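Section 4. Planning and budgeting for head-view recording

Read this section before you sign an order. Miten quotes the Plurer kit as a single price, and that price leaves out most of what a small-parts task uses up. Revised 15 April 2021 by Melahat Kaplan.

4.1 Choose the task first

1. Write down one household job, start to finish, in plain words. Battery changes in small toys are the job used in this section.
2. List every part the job touches: toy, cover, screws, screwdriver, cells.
3. Do the job by hand at the table you plan to use. If the hands hide the part from a head-height view, more cameras of the same kind won't fix it.

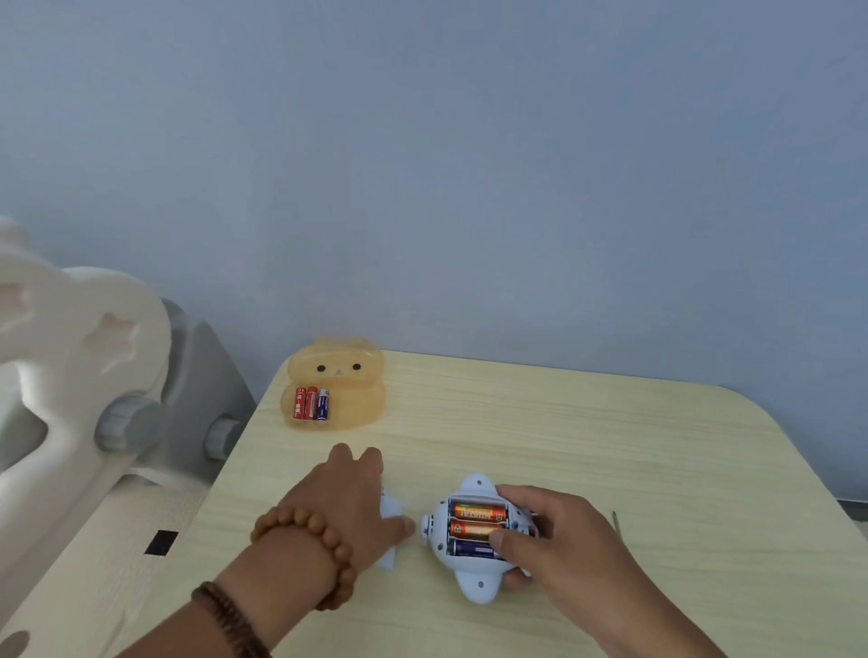 Figure 4-1. Toy battery compartment with three AA cells; further cells standing on the table.

NOTE: The sales sheet calls this class of task "simple." Ask the vendor to show a gripper doing it, unedited, with your toy. We asked in August and are still waiting.

4.2 Build the budget

1. Enter the kit price.
2. Add spare cells, spare screws and at least two copies of each toy. Small screws go missing.
3. Add paid hours for the person whose hands are recorded. The Oken worksheet has no line for this, so write one in.
4. Add labeling. Sarıgül quoted us 313 per batch, with a minimum of five batches. The minimum was on page 6 of the quote.
5. Hold the arm purchase until the recordings have been reviewed.

CAUTION: Do not mix old and new cells or different brands in a toy you intend to power. Take cells out before storage.

CAUTION: Treat any payback period printed in a brochure as a guess until you have your own hours to put against it.

4.3 Check a trial session

1. Play back the full session at normal speed.
2. Stop wherever a cell goes in or comes out and check that both ends of the compartment can be seen.
3. Mark each stop pass or fail. Send the fails to the vendor before the second payment.

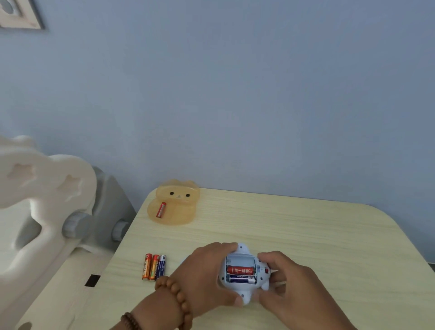

Can we order the arm and the recording kit together to get the bundle discount?
You can, but the discount covers the arm only, and the return window starts on delivery, whether or not you have recorded anything by then.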